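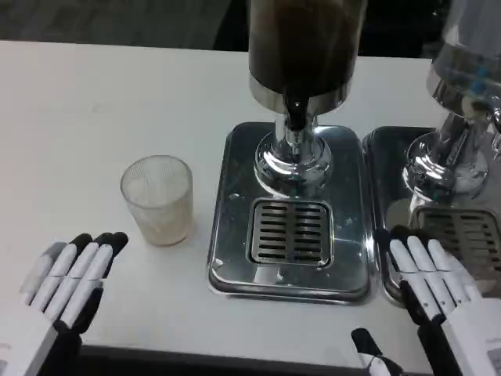
Page last changed: May, 4:10 p.m.

Keeping Drinks Cold Without Ice: A Comparison of Holding Methods for Self-Service Counters

Student project report, Food Service Operations
Doğukan Ersoy

1. Background

The student cafe in the Mavromatis building sells cold brewed coffee and black tea from a self-service counter. Both are made the evening before, kept in the walk-in cooler overnight, and moved to dispensers when the counter opens. The staff told me that the most common complaint is that the drinks are cold in the morning and lukewarm by lunch. The second most common complaint is that they taste thin, which happens when ice is put straight into the container and melts.

My project looked at ways of keeping the drinks cold during the serving period without adding ice to them. I also looked at how often the dispensers need to be opened for refilling, as every refill lets warm air in and takes a staff member away from the register.

2. Questions

How fast does a full container warm up on a counter with no cooling at all?

Does a sealed ice core in the middle of the container work better than a chilled base under it?

Does filling the container only partway make a difference?

3. Equipment

Dispensers with a clear cylindrical container and a bottom spout were used for all tests. The ice core is a closed plastic tube that hangs from the lid. It is filled with water and frozen overnight. The chilled base is a metal pan with frozen gel packs in it, and the dispenser stands on top. I used a probe thermometer borrowed from the Plulton teaching kitchen and checked it in ice water before each run.

The coffee was the cafe's own cold brew. For the trial runs I used plain water with brown food coloring, so that I would not waste coffee while I was learning the procedure. The coloring made the liquid level easy to read through the container wall. None of the numbers in this report come from the trial runs.

4. Method

Each run started with the liquid at 4 degrees Celsius. The container was filled, the lid was closed, and the first reading was taken right away. After that I took a reading every 60 minutes until the run ended at 6 hours. Before each reading I drew off a small cup and poured it away, because the liquid sitting in the spout is always warmer than the rest. The reading was then taken from a second cup.

I had first planned to measure from the top of the container with the lid off. My supervisor pointed out that lifting the lid would warm the drink and that customers never get the liquid from the top anyway. I changed the procedure after the first trial.

The counter was in the same place for every run, away from the window and away from the dishwasher. Room temperature was written down at the start and at the end. I did not control it.

5. Results

With no cooling, the coffee passed 11 degrees well before the end of the serving period. I used 11 degrees as the cutoff because that was the temperature at which the cafe staff, tasting without knowing the reading, began to call the drink "not cold." It is a taste cutoff and should not be read as a food safety limit.

The chilled base slowed the warming at first. Later in the run the gel packs had thawed and the curve became almost as steep as the one with no cooling. Water also collected in the pan and had to be wiped up. The cold stayed mostly in the lower part of the container, so the first cups were colder than the later ones.

The ice core kept the coffee under the cutoff for the full run. The drawback is that the tube takes up space, so the container holds less and has to be refilled sooner. When it was refilled from the cooler, the temperature hardly moved.

Half-full containers warmed faster than full ones in every setup. With the ice core the difference was small. With no cooling it was large enough that a half-full container should not be left out through lunch.

6. Problems

One run had to be thrown out because the spout dripped and the level dropped overnight while I was preparing. The washer had been put in backward after cleaning. I took the spout apart, turned the washer around, and repeated the run.

The probe thermometer is slow to settle. In early runs I probably read it too soon, so those readings may be a little high. I later waited for the display to stay the same before writing anything down.

I did not test tea in the full series. I did one run with tea and the ice core, and the curve looked close to the coffee curve, but one run is not enough to say more than that. Strong tea also turns cloudy when it is chilled quickly. Customers may take this as a sign that it is old.

7. Recommendations for the cafe

Use the ice core for coffee and keep spare tubes in the freezer so they can be swapped at the lunch refill. Refill before the container is half empty. Wipe the spout at each refill and take it apart fully at closing. Stop putting loose ice in the container, and offer ice in a separate bin next to the cups for customers who want it.

8. Further work

A second project could repeat the tests in September, when the room is warmer, and include tea. The Troltuvberg dining hall uses larger containers and has agreed to lend one. It would also be useful to compare the cost of freezing the tubes with the cost of the ice used now. I did not have access to the electricity figures.

Readings for all runs are in the appendix, kept with the printed copy in the Clesatitz reading room.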